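Teaching a robot to tidy up, one towel at a time

I went along to Nivcombe expecting to watch a robot fold things. What I got was a morning of folding things myself, with a gripper in my fist and my tongue sticking out of the side of my mouth, and I had a lovely time.

The people behind it are Brasska, a small firm that has taken the upstairs rooms of an old shop on Drakthorpe Road and filled them with ordinary household clutter. They want to train robot arms to deal with soft things: towels, cloths, bags with drawstrings, all the stuff that flops about and never lies the same way twice. Their way of doing it is to have people perform the job by hand, over and over, holding a tool that has the same sort of fingers a robot would have. Each go is recorded, and the recordings are what the robot learns from.

They started in September and the target for this first stretch is 2,000 recorded goes. When I turned up they had 119 finished and checked, so there's a fair bit of squeezing and lifting still to come (and yes, they are after more hands, see the end).

Ayana Teshome runs the sessions. She handed me the gripper before I'd got my coat off and told me to pick something up. I went for a tea towel and got a fistful of tablecloth as well.

"Everybody does that," she said. "You're used to having skin. Go in lower and let the fingers close before you lift."

So I went in lower. It's a funny feeling, because you know perfectly well how to pick up a towel, you've done it all your life, and suddenly you have two flat fingers and no thumb and you have to think about it. My first few goes were dreadful. I dropped one over the edge, and another time I crept along so slowly that Ayana asked whether I was still recording. By the end of the hour I'd got quite brisk — brisk for me, anyway — and I was properly cross when it was somebody else's turn. 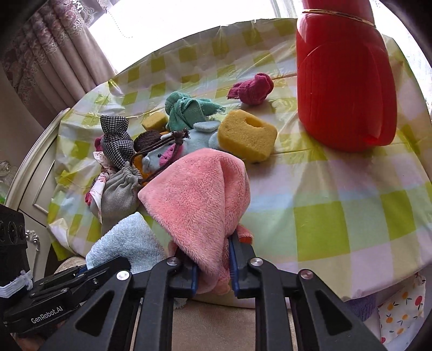

Got it by the hem: the blue-padded fingers closed on the pink fleece towel, with plenty more on the table to get through.

The pile is half the trick, Ayana told me. A single towel laid flat on a bare table is easy enough, and a robot that has only met that one will be lost in a real home. So they mix everything up. Knotted cloths go in next to sponges, a soft toy gets tangled up with a bit of cord, and then the pile is shuffled and the next person has to start from wherever it has landed. They change the tablecloth too, and they leave the curtains as they are, so bright mornings and gloomy afternoons both end up in the recordings.

I asked if I ought to be doing it neatly. She laughed at that. Neat is fine, apparently, but what they really want is for you to carry on when it goes a bit wrong. If the cloth slips, you go back for it, and the going back is kept in. A go only gets thrown out if you stop halfway or use your other hand to help (I did this twice without noticing, and so did the chap after me).

There's a second way of doing it in the back room, and this one is more like a computer game. You sit down in front of a real robot arm with a smaller arm beside you, you move the small one and the big one copies. It's slower and I found it much harder, mainly because my own hand kept wanting to get there first. You do feel more sympathy for the machine, though! The big arm paused above a flannel, I wobbled, it wobbled, and we missed together.

Ayana prefers the hand-held tool for gathering lots of goes quickly, and uses the remote set-up for the fiddly jobs, where it matters exactly how far the arm can reach. The recordings from both are sorted at the firm's other office in Krūmiņa, where the training is done, and then the results come back to Nivcombe to be tried on the arm.

I did get to see it have a go by itself, just before lunch. The job was to lift a folded cloth and put it in a basket. It went down, had a little think, nipped the corner and carried it across, and I'm afraid I clapped. The second attempt wasn't so good, as it let go early and the cloth slid down the outside of the basket. Ayana wrote something in her notebook and set it up again. Their last round of that same test came out at 92 good lifts, she said, but the drawstring bags are nowhere near that yet and she wouldn't give me a figure for those.

Would I want one at home? I'd been wondering about that on the bus. I've a great heap of washing on the spare bed as I type this, and I would hand it over tomorrow. But what Brasska have for now is an arm bolted to a bench that can manage a cloth on a good day, and they were quite open with me about how long the rest might take.

If you fancy a turn yourself, sessions last 60 minutes and you don't need to know anything about robots. You do need to be all right with standing, and long sleeves get in the way, so push them up or wear something short. Left-handers are especially wanted, as they've hardly had any. Ring the bell at the side door on Drakthorpe Road, the front one sticks, and go straight up the stairs. Mornings are busiest and after two in the afternoon you can usually walk in.

I've put my name down again for next month. Ayana says I'll be on socks.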